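Recovery Timelines After Triceps Tendon Repair: What the Kerneo Circuit Now Requires 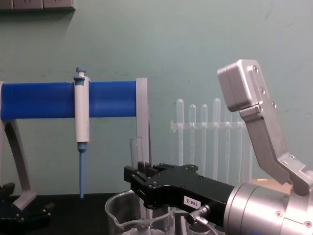
A single-channel pipette on its stand.

The Kerneo wrestling circuit has changed its return-to-ring rules for performers who have had a torn triceps tendon repaired. The new rules take effect in March and apply to all contracted talent, including those working part-time dates at the Koltilville and Palacios venues. Bookers should read the sections on contact and on bumps before they plan spring cards.

Under the old policy, a performer could return once the surgeon signed a one-page release. The release did not separate light ring work from a full match. In practice, a wrestler cleared to run the ropes could be booked in a ladder match the same week.

The new policy splits recovery into 3 stages. Stage one covers the period in a brace. No ring work is allowed, but the performer may appear on the microphone or at ringside if the segment involves no physical contact. Stage two begins when the surgeon confirms full range of motion at the elbow. Drills, rope running and flat back bumps on a crash pad are allowed. Stage three permits full training with a partner, including lifts, but no live matches.

Movement from stage three to an active booking depends on a strength test. The repaired arm is compared with the other arm on a seated press-down, using the same machine and the same grip for both. The performer does 3 attempts per side with a rest between each, and the best result on each side counts. A failed test may be repeated after 3 weeks. Results go to the medical desk and are not shared with the creative team, which receives only the current stage.

Certain moves stay restricted for the first matches back. These include overhead presses, moonsaults caught on the hands, and any spot where the performer posts on a straight arm to break a fall. Tag matches are preferred for the first booking, with the returning wrestler taking the shorter share of ring time. Match agents are responsible for striking restricted moves from the layout.

The policy does not set a fixed number of weeks. Partial tears, full tears and repeat repairs heal at different rates, and the earlier habit of announcing a return date at the time of surgery led to several changed cards. Return dates will no longer be given on air until stage three is complete.

Performers already in rehab will be placed in a stage at their next checkup. Those on loan to Vulesier follow Kerneo rules for the length of the loan. The full text is in section 51 of the talent handbook, and the old release form should no longer be used.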